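3.2 The Desktop Unit

Units reached the Stulport site from office clearances, and the set used in this part of the study held 607 machines. Most were towers of one general layout, with the board flat against one wall, the power supply along one edge and the drives at the front. One such tower, with its side panel off, is the subject of Figure 4.
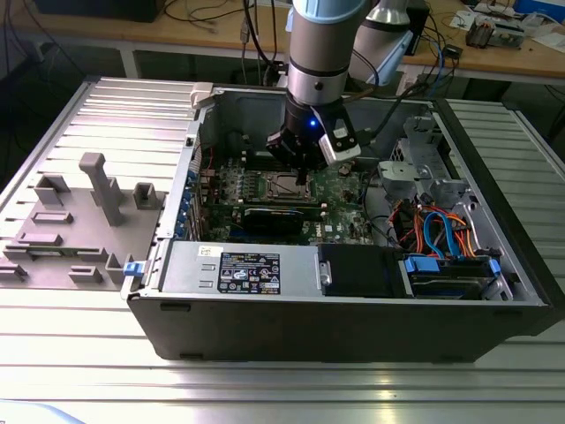
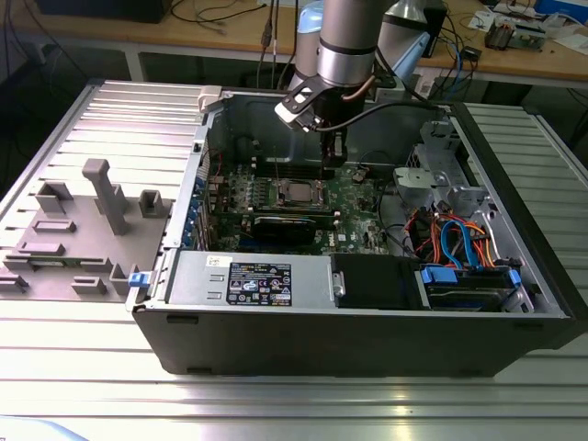
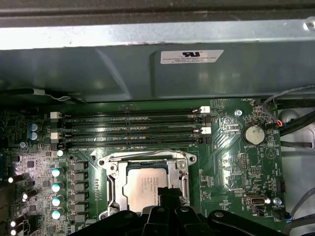 Figure 4. Open desktop tower lying on its side (first and second) and the processor area of a motherboard with four empty memory slots (third).

3.3 Layout and Order of Removal

Laying the case on its side turns the board face up and puts every part within reach from above. The graphics card lies across the board near its lower edge, next to the power supply. The hard drive has blue plastic fittings and sits at the right, with orange and red wires and blue data cables close by. Following the Puditz worksheet, we listed these cables as separate items, because a drive cannot be lifted out until both its power and data leads are free.

The processor was treated as the part of highest value. It sits in a metal bracket with a retention lever along one side. The lever has to be released and the bracket opened before the processor is lifted straight up. Bent contacts in the socket lower the resale grade of the board, so the worksheet calls for no sideways movement at this step.

Memory slots were recorded as full, part full or empty before any other work on the board. White and black latches both occur on the same board in Figure 4, and we noted latch color only as an aid to finding the slot pairs.

Labels were copied by hand. The sheet-metal shroud beside the memory slots carries one with a UL mark and the name FOXCONN INTERNATIONAL INC., and the power supply has its own rating label. Deák's coding scheme has 24 part classes, and both labels were entered under class 4.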